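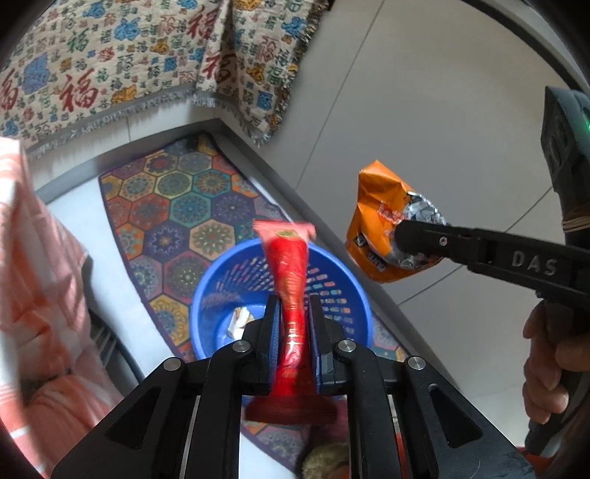
Visit report: Reladmont open day, mathematics software group

The group opened its floor to outside teachers and developers on Tuesday, July 4, 2023. I went for the afternoon part, which covered Prinlow, their practice program for fractions and early algebra. The morning part dealt with licensing and I skipped it.

Registration was on the second floor. Visitors were split into groups of seven and given a tablet each, with the current test build already installed. The build runs in a browser as well, but the handwriting input is disabled there, so the comparison between the two was of limited use.

Arsen Didenko gave the first talk, on how Prinlow stores a problem. Each problem is kept as a tree of operations, and the text the student sees is generated from the tree when the page loads. The same tree is used to check the answer. A student who writes 6/8 where 3/4 is expected gets a separate response from one who writes 5/8, since the checker compares value first and form second. The library held 3,544 problem templates on the day of the visit. Most of them are fractions and ratios. Geometry is thin, and Didenko said so when asked. Diagrams have to be drawn by hand and then tied to the variables one by one, and a single triangle problem can take a morning.

He then showed the error classes. There are 70 of these, each one a named mistake such as adding denominators or dropping a negative sign when expanding a bracket. When a wrong answer matches a class, the program shows a short worked line for that mistake. When it matches none, it shows the general hint for the topic. I entered a wrong answer that could have come from two different mistakes (a sign error or a misread exponent) and got the sign error hint both times. The order of the classes decides it. I would prefer the program to ask for the intermediate step at that point.

The second session was on input. Typing a fraction on the tablet keyboard takes more taps than it should: open the template, enter the numerator, move down, enter the denominator, move out. Handwriting is faster once the recognizer has settled. It confused my 1 and 7 several times, and a slash written at a shallow angle was read as a minus sign. Long division layout is not supported at all. Mixed numbers are supported, but the whole-number part has to be written at close to full height or it is taken as part of the numerator.

Magnus Yule ran the part on reports for teachers. The report page lists attempts by topic and can be exported as a spreadsheet. Column names in the export are internal codes, and the key to them is in a separate file. Yule said a version with plain headings is planned for November. Time per problem is recorded from page load to submission, with no allowance for an idle screen, so I would not rely on that column for grading. A class can be divided into up to six subgroups, each with its own problem set.

There was a break here, with coffee, and then a short session on the older desktop program, Symonenko. It is still maintained for schools that have no reliable network. It uses the same templates in a different file format, and conversion only goes one way, from Prinlow to Symonenko. Two teachers in my group use it daily and asked for the reverse. The answer was that the older format does not store the tree, only the finished text and the expected result, so there is nothing to rebuild from.

Questions at the end were mostly about price and accounts. Mine was about notation. The program writes multiplication with a raised dot in every grade, and my younger students have only seen the cross. There is a setting for this - it is under Display, then Symbols, and it applies to the whole account. It cannot be set per class.

Slides from both talks will be sent to registered visitors. The test build stays open to them under the account name Sevier, and the password is on the back of the visitor badge. Saved work on that account is shared between everyone who logs in, so student names should not be entered.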